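Consolidating Part-Load Freight Between Oltthorpe and Saston
Student project report, 3/3/20

2. Method
Shipment records from Plukton were sorted by destination and weight. The set held 2808 consignments. Loads under 500 kg were treated as candidates for sharing a trailer, with a holding limit of two days at the Oltthorpe depot.

3. Results
Shared trailers cut empty running on the Saston route. Gains were smaller in August, when volumes dropped and the holding limit was often reached first.
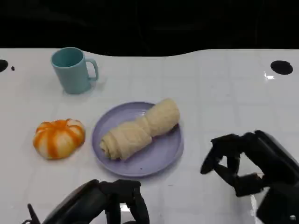 Loads bound for Hứa were left out, as their customs times were not recorded. A longer holding limit remains to be tested.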